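Film | Festivals and Screenings

Pitivum Film Archive Announces Season of Classic Courtroom Dramas

The Pitivum Film Archive will present a season of classic courtroom dramas in February, with screenings at its main theater and at the Cordeiro, the smaller hall the archive has operated since its expansion. The program consists of 28 feature films, most of them made between the early sound era and the end of the 1960s.

The season was selected by Radka Kolev, head of programming at the archive. It covers jury-room stories, military trials and wrongful-conviction pictures, and gives particular attention to films adapted from stage plays. Several titles have not been shown publicly in the region for many years.

"The courtroom drama asks an audience to listen closely for long stretches," Kolev said. "We have kept the evening programs to single features so that viewers have time to stay and talk."

Two of the films will be shown in new restorations prepared by the Iromus laboratory from original camera negatives. The laboratory repaired damage to the soundtrack of both titles and restored a closing scene that had been missing from one of them - a passage known until now only from the shooting script.
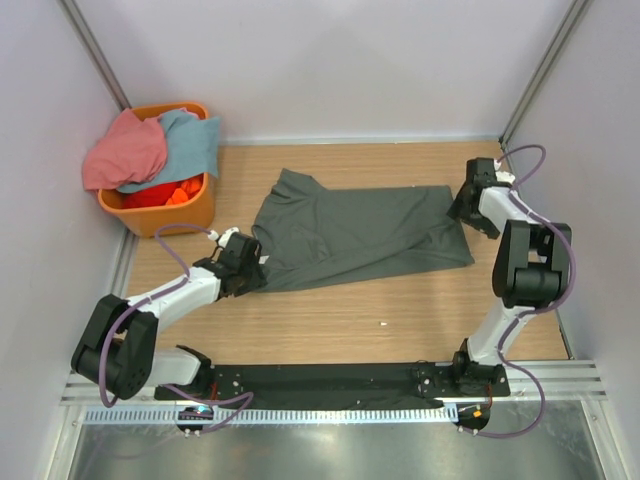
Charcoal-gray T-shirt on a wood-grain tabletop, with an orange basket of cloth items.

Evening screenings will begin at 7:30 p.m. in the main theater, which seats 482. Matinees at the Cordeiro will begin at 2 p.m. and will be preceded by a short introduction from a member of the programming staff. Films in languages other than English will be shown with subtitles.

A companion booklet, published by Zedow, will be available at the box office during the season. It contains program notes for every title, an essay by Kolev on the closing argument as a screen device, and a list of further reading. Archive members may collect one copy free of charge on presentation of a current card.

Tickets may be purchased in person or through the archive's website. Passes for the full season are limited and will not be sold at the door. Seats reserved for wheelchair users and their companions may be booked by telephone through the box office, which opens at noon on screening days. The complete schedule, including running times and age guidance, is posted in the lobby of both venues.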